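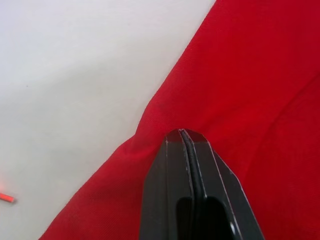 **상태:** 해결됨 (재발 감시 중)
**분류:** 빌링 / 정기 청구서 발송
**고객사:** Kuria
**우선순위:** 높음
**접수일:** 1월 27일

## 접수 내용

Kuria 회계 담당 부서에서 월말 청구서 PDF가 일부 거래처에 두 번씩 발송되었다고 신고함. 같은 청구서 번호에 같은 금액이며, 첨부 파일의 생성 시각만 다름. 거래처 한 곳은 이미 두 건을 모두 결제 대기열에 올린 상태라고 함.

고객사 요청 사항:

- 중복 발송된 거래처 목록
- 실제 이중 청구 여부 확인
- 다음 발송 전까지 원인 조치

## 환경

- 청구 시스템: Plitum (호스팅형, 고객사 전용 인스턴스)
- 메일 중계: Vulness
- 발송 대상: 거래처 2,000곳
- 발송 방식: 야간 배치, 한 묶음에 100건
- 작업자 프로세스: 2개

## 처리 기록

### 1차 확인

원장부터 확인함. 중복 신고가 들어온 청구서 번호로 조회했을 때 매출 전표는 번호마다 한 건씩만 있음. 이중 청구는 아니고 메일만 중복된 것으로 판단. 고객사에 먼저 이 내용을 회신하고, 결제 대기열에 두 건을 올린 거래처에는 한 건을 취소하도록 안내해 달라고 요청함.

발송 로그에서 같은 청구서 번호가 두 번 나오는 행을 추출함.

```
SELECT invoice_no, COUNT(*) AS cnt
FROM mail_log
WHERE batch_type = 'MONTHLY'
GROUP BY invoice_no
HAVING COUNT(*) > 1;
```

결과는 묶음 하나 분량과 일치함. 즉 중복은 여기저기 흩어진 것이 아니라 특정 묶음 하나가 통째로 다시 나간 것. 목록은 CSV로 내보내 고객사에 전달 완료.

### 2차 확인

Vulness 쪽 재시도를 의심했음. 중계 서버가 수신 서버의 응답을 못 받고 재전송하면 비슷한 증상이 나올 수 있음. 그런데 중계 서버가 재전송한 메일은 Message-ID가 같아야 하는데, 고객사가 보내 준 원본 두 통의 헤더를 비교하니 Message-ID가 서로 다름. PDF 생성 시각도 다르므로 Plitum이 처음부터 두 번 만든 메일임. Vulness는 원인에서 제외.

참고로 고객사가 처음 보낸 헤더는 전달(forward)된 메일의 것이라 쓸 수 없었음. 원본을 .eml로 저장해서 다시 보내 달라고 해야 함. 다음에 비슷한 건을 받으면 첫 회신에 이 안내를 넣을 것.

### 3차 확인

작업자 프로세스 로그를 시간순으로 합쳐서 봄.

```
02:14:07 worker-1 batch=17 LOCK acquired ttl=10m
02:14:09 worker-1 batch=17 render start
02:24:07 lock batch=17 EXPIRED
02:24:08 worker-2 batch=17 LOCK acquired ttl=10m
02:24:10 worker-2 batch=17 render start
02:26:51 worker-1 batch=17 DONE
02:29:33 worker-2 batch=17 DONE
```

worker-1이 묶음 17을 처리하는 데 잠금 유효 시간 10분을 넘겼고, 잠금이 풀리자 worker-2가 같은 묶음을 새로 가져감. worker-1은 잠금이 만료된 것을 모르고 끝까지 진행함. 두 프로세스 모두 정상 종료로 기록되어 알림이 울리지 않았음.

### 느려진 이유

다른 묶음은 전부 유효 시간 안에 끝났음. 묶음 17에는 Coetzee 계열 거래처가 몰려 있음. 이 거래처들은 지난 10월 계약 변경 이후 청구서 뒤에 품목별 상세 내역을 붙이도록 설정되어 있고, 상세 내역이 긴 청구서는 PDF 렌더링 시간이 길어짐. 이번 달에는 품목 수가 늘어나 잠금 시간을 처음으로 넘긴 것으로 보임. 지난달 로그를 보면 같은 거래처가 들어간 묶음이 이미 거의 10분에 가까웠음.

## 조치

1. 렌더링 중에 잠금을 주기적으로 갱신하도록 설정 변경. Plitum 설정 파일의 `lock_renew` 항목이 꺼져 있었음.

```
batch:
 size: 100
 workers: 2
 lock_ttl: 10m
 lock_renew: true
```

2. 메일 발송 직전에 `mail_log`에서 청구서 번호와 청구 월을 조회하고, 이미 기록이 있으면 건너뛰도록 함. 두 프로세스가 동시에 조회하는 경우가 남아 있어 두 컬럼에 고유 제약을 추가했음. 발송 기록을 먼저 쓰고 메일을 보내는 순서로 바꿈.
3. 잠금이 만료된 묶음이 생기면 경고 알림을 보내도록 추가.

`lock_ttl`을 늘리는 방법도 검토했으나 적용하지 않음. 프로세스가 실제로 죽었을 때 다른 프로세스가 이어받는 시간도 같이 늘어남.

고유 제약은 기존 중복 행 때문에 처음에 적용이 실패했음. 중복 행을 별도 테이블로 옮긴 뒤 다시 적용했고, 옮긴 행은 고객사 감사 대응용으로 보관 중. 삭제하지 말 것.

## 검증

스테이징에 묶음 17과 동일한 데이터를 올리고 메일 발송은 로컬 수신함으로 돌려서 실행함. 렌더링 지연을 일부러 넣어 잠금 시간을 넘겼을 때 갱신이 정상 동작하고 worker-2가 묶음을 가져가지 않는 것을 확인. `lock_renew`를 다시 끄고 같은 시험을 했을 때는 worker-2가 묶음을 가져갔지만 고유 제약에 걸려 메일은 한 번만 나감.

운영 반영 후 서비스 재시작 완료. 재시작 중 대기열에 남은 작업 없음.

## 고객사 회신문

> 확인 결과 매출 전표는 청구서마다 한 건만 등록되어 있으며, 금액이 이중으로 청구된 건은 없습니다. 일부 거래처에 같은 청구서 메일이 두 번 발송된 원인은 야간 발송 작업의 잠금 시간 초과이며, 설정 변경과 중복 방지 처리를 운영 환경에 반영했습니다. 해당 거래처 목록을 첨부합니다. 거래처에서는 두 통 중 어느 것을 보관하셔도 내용이 같습니다.

고객사에서 목록 수신 확인. 거래처 안내문은 고객사가 직접 발송하기로 함.

## 남은 작업

- [x] 중복 거래처 목록 전달
- [x] 설정 변경 및 고유 제약 운영 반영
- [ ] 다음 월말 배치 로그 확인 후 티켓 종료
- [ ] Coetzee 계열 거래처를 여러 묶음으로 나누는 방안 검토 (별도 티켓)
- [ ] 다른 고객사 인스턴스의 `lock_renew` 값 점검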